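How I sort the crockery for a big noodle supper

We did another noodle supper in April, and two people have since asked me how I keep the plates and spoons and everything else in order when there are so many to feed and so little room to do it in. I said I would write it down. It's a plain system and it has changed a fair bit over the years, so this is how it stands now.

The supper began as a thing Filipa Carvalho and I did for friends. It has grown. We feed people in sittings, which means the same plates go out, come back, get washed and go out again in one evening. The cooking is Filipa's side. Mine is the crockery, and it takes me longer than you would think.

For the first few suppers I stacked everything on one end of the table and let people help themselves. The spoons were in a mug, the chopsticks were in another mug, and both mugs fell over. Bowls ended up on top of plates and plates on top of bowls. Someone always wanted the thing at the bottom. After that I bought some plastic bins and gave each kind of thing its own.

The containers

I have a big white tub for the heavy things, an olive one for spoons and a blue one for chopsticks. The colours weren't planned, they were what the shop had. They turned out useful all the same, as I can say "spoons are in the green" across a noisy kitchen and get the right bin brought over. (I call it green. Mandla Mkhize calls it brown. It's somewhere in the middle.)

There is also a black tray with angled corners, for carrying to the table. It has a fine diamond pattern on the flat part. I keep it in front of the bins, on the side where I stand, and load it from there.

If you are buying bins, look at the rims before anything else. A thick rounded rim is far kinder to the fingers than a thin one when the tub is full of plates. I had a thin-rimmed tub once and it left a red line across both hands. I also like a bin with sloping sides for cutlery. Things slide back to the middle and you can get a hand in without scraping your knuckles.
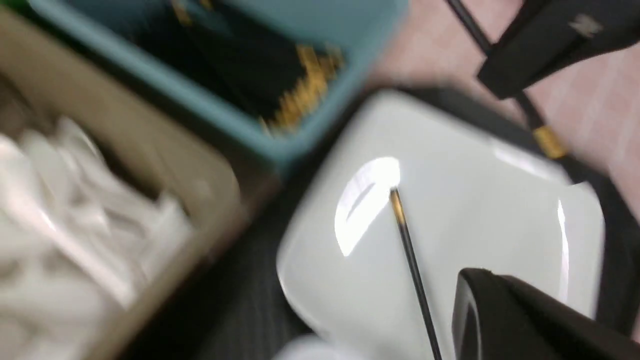

A blue bin with black and gold things in it at the top, and a box of crumpled white stuff next to it.

I save any packing that comes into the house and keep it in a box. It goes between plates when they travel. When we held the supper at Philomena Tierney's, everything had to go there and back by car, and I used the whole boxful. For a supper at home I don't bother with any of it.

Plates and bowls

All the plates are the square white sort with edges that curve up a little. I like the look of them. They stack well, too, provided they all face the same way, and being square they sit tidily in a rectangular tub where round ones would waste the corners. The bowls are white as well and slightly square, and they're shallow, so they are for sides and dipping sauce. The soup goes in big bowls that live on the cooker side of the room and are Filipa's to worry about.

Plates go at the back of the tub and bowls at the front. I reach for the bowls more often and I don't want to lean over a pile of plates each time. There's a good bit of floor left in the tub round the two stacks, and I leave it bare. I used to fill the gaps with sauce dishes, and then I would be fishing for sauce dishes with a queue behind me.

I don't build the stacks up past the top of what I can lift in two hands. A full tub is heavy. If you have a lot of plates, use a second tub and keep it under the table. 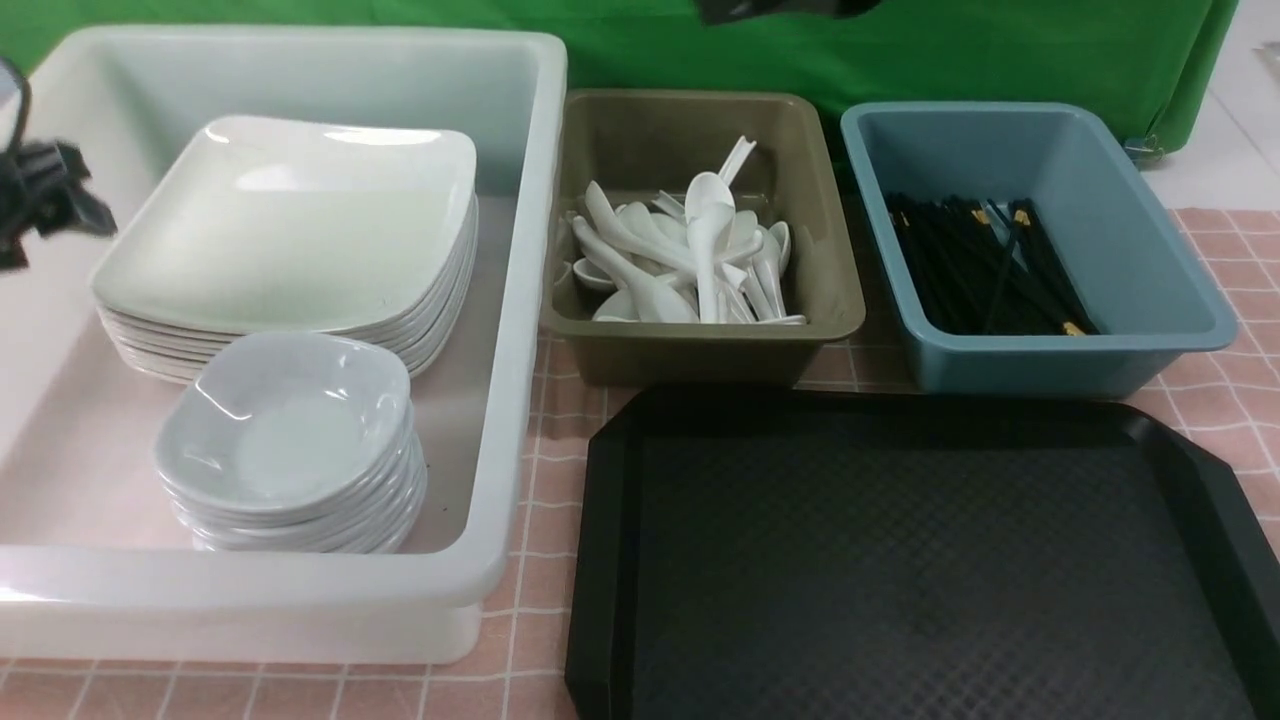

Spoons and chopsticks

The soup spoons are the white Chinese kind with a deep bowl and a long handle. I have tried to keep these neat and given up. They nest if you put them in one by one, all facing the same way, but the first person to take a handful undoes it. Now I tip them in. They lie at all angles, some handles stick up over the back of the bin, and those are the ones people take. It works well enough.

Chopsticks are different. They need to lie one way, or you spend the evening hunting for the other half of a pair. Ours are black with a bit of gold on them, and I lay them in lengthwise as a bundle. Bheki Tshabalala wanted me to put elastic bands round each pair. I did it for one supper and people left the bands on the floor, on the table and in one case in the soup. I haven't done it since.

Drying matters more than the arranging does. I learned this with an older wooden set that I put away damp and had to throw out. Chopsticks get a tea towel and then an hour spread out on the worktop before they go back in their bin. Spoons get turned over so that water doesn't sit in the bowls.

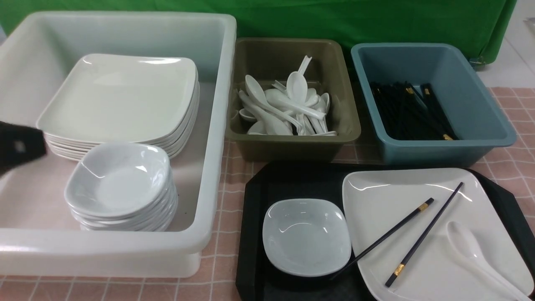
Plates and bowls in the white tub, then spoons, then chopsticks.

Setting the order

I line things up in the order I load a tray, left to right: plate, bowl, spoon, chopsticks. The bins stay in that order all night. If one gets moved, it goes back to its own place, even if there's a nearer space. After a couple of sittings my hands know where to go and I can talk to people while I do it.

Under the bins I put the pale pink checked cloth. It wipes down, and it keeps the tub from scraping the table.

Dirty things never go back in these bins. They go straight to the sink side, in a washing-up bowl, and only come across the room once they are clean and dry. Maricica Nedelcu does most of the washing and is strict about it, so I rarely have to say anything.

What I would still change: I want a lid for the spoon bin, for the weeks between suppers when it sits on a shelf gathering dust. The shop had lids for every size except that one. At the moment it has a tea towel over it. If anybody has found a lid that fits a small bin with sloping sides, let me know in the comments, and I'll measure ours and put the size up here.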